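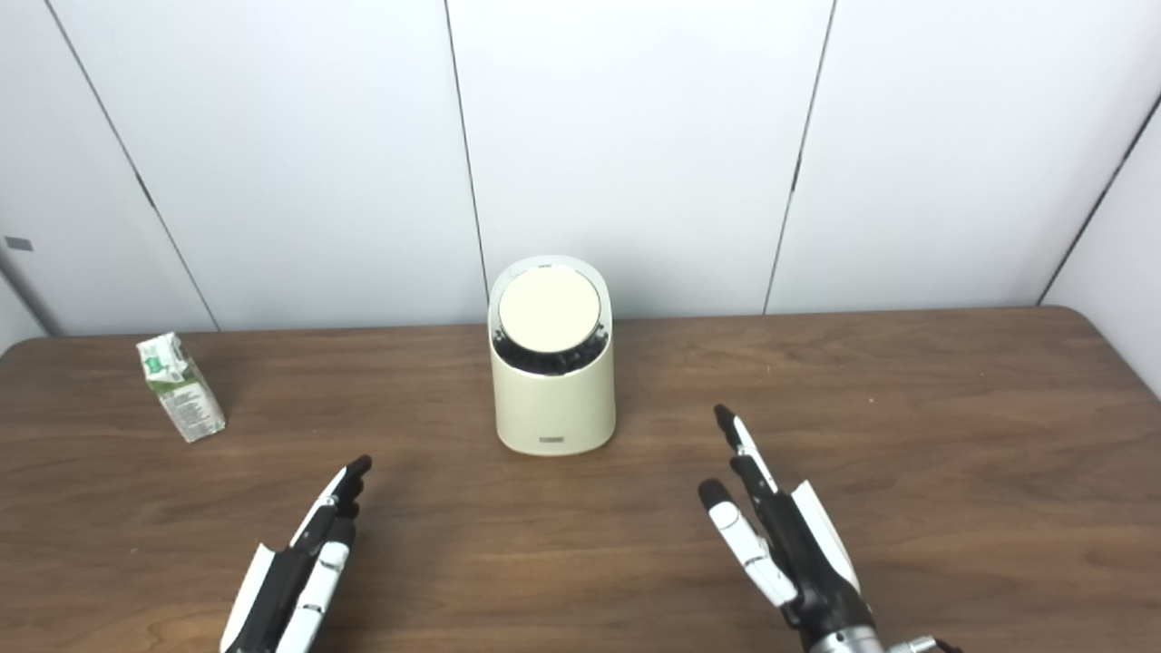

12/29/21

Glue tests, second round. Shop cold all morning, heater on since 7, still had my coat on for the first batch.

Pulled the September jars off the shelf. Kong hide glue has gone stringy, smells off, tossed it. The Gorkureo is fine, a bit thicker than I remember. Warmed it in the pot with a splash of water till it ran off the brush in a thin line. Did not write down how much water. Next time write it down.

Cut 32 lap joints from the maple offcuts, all same width, end grain sealed on half. Clamped overnight in the last round and got lazy on pressure – this time used the same five clamps in rotation and a spacer block so they close to the same mark every time. Slow going. Ran out of wax paper after the first stack, used baking parchment, works the same.

Early breaks (from last week's set, the ones marked in red pencil):
best one let go at 447 lb, wood tore before the glue line did
worst one 49 lb, starved joint, you can see bare wood right across
the rest all over the place, sheet is in the drawer

So the 49 is my fault and not the glue. Leave it in the table but put a star by it.

Sealed end grain ones seem to be doing better but too few to say. Want to see the new set before I tell Clareck anything. They are asking if we can drop the yellow glue on the chair order and I keep saying wait.

Flondville delivery did not show. Called, got the holiday message. That means no ash till next week and the bent parts are on hold. Could steam the leftover oak just to keep the box in use, but the door gasket leaks on the left and I would rather fix that frist.

To do
– new gasket, measure the door before ordering
– more parchment
– date the jar lids, big numbers
– find the other bevel gage, was on the bandsaw
– break the new joints Monday, not sooner, leave them alone

Glue pot washed, brush in water. Heater off.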